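Section 6. Oiling and Resealing a Wood Worktop

Bako says one coat of its Skutlow oil lasts a year. I would plan on re-oiling every 6 months, and sooner near the sink.

1. Clear the worktop and wash it with dish soap. Skip the "prep spray" sold with the kit — I have yet to see it do anything soap doesn't.
2. Sand lightly with 100 grit, along the grain.
3. Wipe off all dust before you open the can.

CAUTION: Oily rags can catch fire on their own. Lay them flat outdoors to dry.

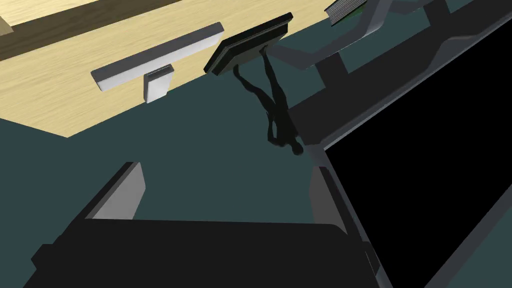
Chenxi Su wrote in to say that 100 grit left scratches on her beech top, and that she went over it again with something finer before the oil hid them. Fair enough. If you can feel scratches with a fingernail, do the same.

4. Pour a little oil on a lint-free cloth and spread it thin. The label calls for 50 ml per coat, a number I suspect was picked to sell cans.
5. Wait 8 hours. The "touch dry" time on the can is optimistic.
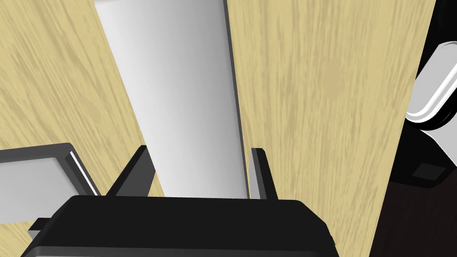 Second coats go wrong more often than first coats, mostly from too much oil. Put on half of what you used before and buff off any shine. Work in the direction of the grain; on pale wood with fine, streaky lines like these, get your eye down low to follow them.

NOTE: Keep wet cloths and hot pans off the surface overnight, whatever the can promises.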